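黄色承托梁橡胶垫块的检查与更换

适用于 Skulgate 料架底层承托梁，垫块为 Grurel 401 黑色方形倒角款

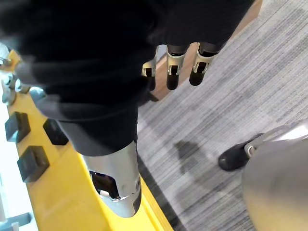
垫块粘接在梁的上表面，承受工件重量，同时避免金属件与漆面直接接触。日常使用中常见的问题有三种：边角起翘、顶面压出凹痕、整块移位。起翘可以局部补胶，后两种情况应整块更换，不建议翻面再用，旧胶层会使垫块高度不一致。

一、准备

工具：塑料铲刀、热风枪、钢卷尺、直角尺、细记号笔、橡胶滚轮、无绒布、刀口尺。
材料：Grurel 401 垫块、Ikoline 双组分橡胶金属胶、异丙醇、180 目砂纸、美纹纸。
防护：丁腈手套、护目镜。配胶处须通风。

不要用钢制铲刀。黄色漆层一旦划透，胶会直接落在裸露的金属上，后续容易从划痕处开始脱粘。

二、卸载与检查

1. 清空该梁上的全部工件，相邻梁可以不动。
2. 用干布擦去梁面浮灰，重点擦凸起边缘的内侧，此处积灰最多，也最容易被忽略。
3. 逐块按压垫块四角，有弹动或发出轻微剥离声的，在梁侧用记号笔标出。
4. 用刀口尺横搭在相邻三块垫块上，透光明显的中间块按压痕处理。
5. 检查梁端的螺栓和环形紧固件。只看有无松动和锈迹，本页不涉及拆卸。若发现松动，先处理紧固件再换垫块，次序颠倒会使刚贴好的垫块受扭。

三、拆除旧垫块

热风枪调至 80 ℃，沿垫块底边移动加热，喷嘴与漆面保持 50 mm 以上。加热一分钟后，从远离凸起边缘的一侧插入塑料铲刀，刀面贴平梁面，缓慢推进。推不动时继续加热，不要撬。

残胶用铲刀推掉大块，余下部分用异丙醇浸湿的无绒布敷两分钟后擦除。擦净后以 180 目砂纸轻磨粘接区，磨至失光即可，不得露底。再用异丙醇擦一遍，晾干。

若漆层已经露底，补一道底漆和一道面漆，完全固化后再回到本步骤。补漆色差不影响使用。

四、定位

标准梁长 3,394 mm，每根装 19 块垫块，首尾两块的中心距为 3,070 mm，两端各留 162 mm。中间各块等分，节距 170.6 mm。划线时从同一端起累计量取，不要逐块往后量，否则误差会叠加到末端。

横向位置以凸起边缘内侧为基准，垫块侧边与之留 4 mm 间隙。间隙用于排水和清灰，贴死后边缘会积垢，垫块侧面的胶线也无法检查。

只换个别垫块时，以相邻的旧垫块为准对齐，不必重新划线。旧梁的实际位置与上述尺寸常有一两毫米出入，属正常。

双排布置的梁（Whitlock 改型）横向尺寸不同，按随梁图纸执行，其余步骤相同。

五、粘接

1. 沿划线外侧贴美纹纸，围出粘接区。
2. 垫块底面同样用砂纸打毛，擦净。新垫块表面有脱模剂，不打毛粘不牢。
3. 按 1∶1 挤出 Ikoline 胶，混合至颜色均匀。一次配胶量以贴完四块为限，配多了后面几块会超过可操作时间。
4. 在垫块底面涂胶，中间略厚，四边留出 3 mm 不涂。
5. 对准划线放下，不要滑动找正。位置偏了应提起重放。
6. 用滚轮由中心向四边滚压，直至底边均匀出现一圈细胶线。
7. 趁胶未干撕去美纹纸，溢胶用布角抹去。

倒角面朝上。垫块上下两面尺寸接近，光线差时容易装反，装反后工件放入时会刮到直边，涂胶前先用手摸一遍。

六、固化与复检

室温 20 ℃ 以上静置 24 小时，低于此温度延长到 48 小时。期间不放工件，也不要用热风枪加速，表层先固化会把气泡封在里面。

固化后复检三项：四角按压无弹动；刀口尺搭三块无明显透光；垫块与凸起边缘的间隙在 3 至 5 mm 之间。全部合格后先放轻件，一个班次后再恢复满载。

七、常见问题

新垫块比旧垫块高：旧垫块长期受压，高度会下降。高差在 0.5 mm 以内可以混用，超过则整根更换。

边角反复起翘：多数是底面没有打毛，少数是清洁时用了含油的清洗剂。清洁垫块只用清水或中性洗涤剂。

垫块在工件上留黑印：新垫块首月偶有发生，用异丙醇擦拭顶面两次可减轻。浅色工件可在垫块上加一层薄毡，毡片尺寸与垫块顶面相同，不要盖住倒角。

修订：4 月版，Derek Garside 校核。本版更正了第四节的两端余量，旧版所写为到垫块边缘的距离，现统一为到垫块中心的距离。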